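印刷用ページ | メールで送る

作業ノート 12月 共用機Wertonの通知まみれ事件

9:40
共用机のWerton(Werkarentから借りているノート機)の右下に、また「お使いのPCは8個のウイルスに感染しています」が出ている。先月の時点で同じものを見た記憶がある。そのときは×を押して帰った。記録に残しておく、帰ったのは私である。

数字は8から増えも減りもしない。再起動しても8。ネットワークを抜いても、すでに溜まっていた分が律儀に8と言ってくる。本当に検査しているなら一度くらい気が変わってもいいと思う。

まず見た目の切り分け。
・OSの通知領域に出るが、発信元の表示はブラウザ。
・ブラウザを全部閉じても、裏で残っているプロセスがいるあいだは出る。
・クリック先は毎回違うドメイン。踏んだのは隔離用のVMからで、Wertonからは踏んでいない。ノートを読む人が踏むと困るのでURLは書かない。知りたければ共有の検体フォルダのテキストを見ること。

ウイルスそのものより先に、サイト通知の許可を疑う。「続けるには許可を押してください」に押してしまうやつ。設定画面の通知の許可一覧を開いたら、案の定、聞いたことのない文字列のサイトが並んでいた。動画の再生に許可が要るとか、ロボットでないことを証明しろとか、そういう文句で押させたのだろう。証明は成功したらしい。

10:15
許可一覧から怪しいものを全部削除。正規に使っているのは社内カレンダーだけなので、それを残して「サイトに通知の許可を求めさせない」に変更した。この設定、なぜ最初からこうしておかなかったのか。前回の自分の引き継ぎメモには「あとで」とある。
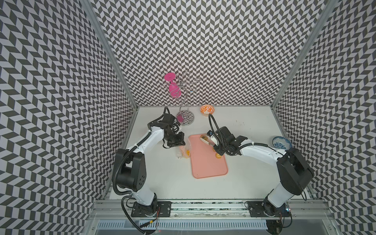

これで静かになるはずが、昼前に一発来た。しかも今度は許可一覧に載っていないサイト名。消したはずのものが戻ってきたのかと一覧を開き直すと、きっちり一件復活している。通知の許可が自分で歩いて帰ってくることはないので、連れて帰ってくるやつがいる。

拡張機能の一覧を見る。知らないものが2つ。
片方は「Hiltine PDF Helper」。もう片方は名前がなく、アイコンも灰色の四角。名乗る気がない分、こちらのほうが正直かもしれない。
Hiltineのほうは削除ボタンが押せず、「組織によって管理されています」と出る。うちの組織にこれを管理した覚えのある人はいない。聞いて回ったが、全員が少し考えてから首を振った。考えた時間が若干気になる。

11:50
ポリシーの確認。ブラウザのポリシー表示ページを開くと、強制インストールの項目に拡張のIDが入っている。中身はレジストリのポリシーキー。要するに、インストーラーが管理者権限をもらったついでに「うちの拡張を必ず入れること」と会社の名前で一筆書いていった。よくある手口で、手口としては感心しないが、稟議の通し方としては参考になる。

元になったインストーラーはダウンロードフォルダに残っていた。PDF結合ツールのつもりで落としたものらしい。ファイル名の末尾に (2) と付いている。一度落として、もう一度落としたということだ。熱意は伝わった。

手順(次にやる人用。たぶん私)
・ネットワークを外す。有線も無線も。無線だけ切って有線を忘れたことが過去にある。
・ポリシーキーを書き出して保存。消す前に必ず書き出す。
・該当する値だけを削除。Werkarent側が入れている更新設定の値もここに同居しているので、キーごと消さない。
・ブラウザを完全に終了。タスクマネージャーで残りも確認。
・起動し直してポリシーのページを再読み込み。強制の項目が空になっていること。
・拡張を削除。灰色の四角のほうも。
・通知の許可一覧をもう一回見る。検索エンジンと起動時ページも見る。

検索エンジンは、見た目は普段のものと同じ名前で、飛び先のURLだけ別物になっていた。検索結果の上のほうに知らない広告が挟まる程度なので、使っていた人は「最近広告が多いなあ」で済ませていたと思われる。私も済ませていた。

13:30
昼休みをはさんで再起動したら、Hiltineが何食わぬ顔で戻っていた。ポリシーも戻っている。こちらは昼を抜いたのに向こうは元気。
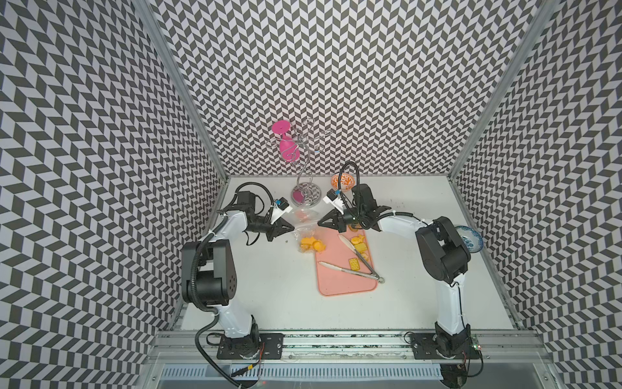 タスクスケジューラを見たら、更新プログラムふうの名前のタスクが2件あった。ひとつはログオン時、もうひとつは一定時間ごとに走る。中身はどちらも同じスクリプトで、ユーザーのアプリデータの下、フォルダ名は乱数。スクリプトはポリシーキーの値を確かめて、なければ書き直す。構造は単純で、コメントまで付いている。うちの社内スクリプトより読みやすいのは腹立たしい。

ログオン用のほうだけ消すと、もう片方がしばらくして復活させる。順番に消すつもりなら、タスクを両方「無効」にしてからスクリプトを移動し、そのあとタスクを削除、最後にポリシー。朝の手順は順番が逆だったわけで、上の手順の頭に次を足す。

・タスクスケジューラを先に見る。
・スタートアップとサービスも見る(今回は該当なし)。

スクリプトは暗号付きの圧縮にして検体フォルダへ。パスワードはいつもの。いつもの、がわからない人は触らなくてよい。

14:45
Whitelawのログを引いてみた。うちのDNSフィルターで、入れてからほぼ放置していたもの。Wertonからの遮断済み問い合わせが今月だけで1,329件。宛先はほとんどが通知配信と広告の中継で、さっきのスクリプトに書いてあるドメインも混ざっている。

つまりWhitelawはずっと仕事をしていて、ずっと記録もしていて、それを誰も読んでいなかった。警告メールの宛先を確認したら、もう使っていない共有アドレスだった。退職者宛てに毎朝律儀に報告していたことになる。宛先は変更済み。変更後、溜まっていた分が一気に来るかと身構えたが、それはなかった。少し寂しい。

ログから読めることと読めないこと。
読めるのは、遮断できた問い合わせの宛先と時刻。読めないのは、遮断リストに載っていなかった先へ何を送ったか。拡張の権限は「すべてのサイトのデータの読み取りと変更」なので、閲覧履歴くらいは持っていかれた前提で動く。パスワードについては証拠がない。証拠がないことは安心の材料にならないので、Wertonでログインしたことのあるアカウントは全部変更してもらう。セッションも切る。反対意見は来ると思うが、変更を面倒がる人ほど同じものを使い回している。

保存パスワードの一覧は、本来この機械では使わない約束になっている。見たら入っていた。中身については武士の情けで書かない。全消去した。

15:20
消し終わりの確認。
・再起動を何度か。拡張は戻らず。
・ポリシーのページはWerkarentの更新設定だけ。
・タスク一覧も静か。
・Whitelawで見ると、午後の再起動以降、例のドメインへの問い合わせは止まっている。
・オフラインのフルスキャンを実行中。終わるまで触らないこと。紙を貼った。貼った紙の上にマグカップを置かないこと。

スキャンが何も見つけなくても「白」とは書かない。この手の拡張は迷惑ソフト扱いで、検出するかどうかが製品ごとにばらつく。今日のところは「見つけたものは消した」とだけ書いておく。

きれいに拭くか、初期化するかの話。個人的には初期化したい。借り物なので、復旧イメージはWerkarentの窓口に頼む必要がある。電話したら、まず「再起動はお試しになりましたか」と聞かれた。お試しになりました。イメージの送付には申請書が要るとのことで、申請書はPDFで来る。結合の必要があるらしい。
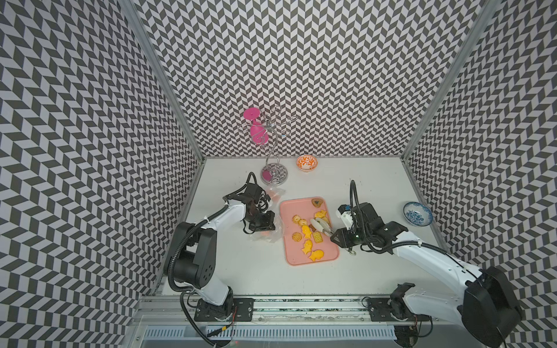

残件

・Whitelawの週次まとめを、生きている人間の受信箱に届くようにする。宛先は直したが、読む当番がまだ決まっていない。決まるまで私。
・共用機の普段使いアカウントから管理者権限を外す。反発が出そうなのはプリンターのドライバー更新。そのときは呼んでもらう。
・PDF結合は社内で使ってよいツールをひとつ決めて、デスクトップにショートカットを置く。置いておかないと、また検索して一番上のやつを落とす。
・通知の許可を求めさせない設定を、ほかの共用機にもポリシーで配る。連中の手口と同じ場所に書くことになるので、値の名前に紛らわしいものを使わない。
・隔離VMのスナップショットを戻す。朝クリックして回ったままになっている。
・先月の引き継ぎメモの「あとで」を消す。

ひとつ未解決。灰色の四角の拡張がどこから来たのかわからない。Hiltineのスクリプトには出てこないし、強制リストにも入っていなかった。インストール時刻はHiltineより前。手で入れた可能性が高いが、ストアのページはもう消えていて、説明文も読めない。フォルダごと検体に入れてあるので、暇な人はマニフェストから見てほしい。権限の欄が長い。

追記 17:05
スキャン終了。検出はHiltineのインストーラーのみ、(2)が付いているほう。付いていないほうは素通りした。ハッシュは同じなので、除外設定に入っているのだと思う。誰が入れたかはこれから調べる。
除外設定を開いたら、ダウンロードフォルダの一部が丸ごと指定してあった。今日はもう帰りたい。該当の除外を外して再スキャンを仕掛けた。結果は明日の頭に書く。

紙は貼り直した。マグカップの輪が付いていた。

ページの先頭へ | お問い合わせ | © 作業ノート 無断転載を禁じます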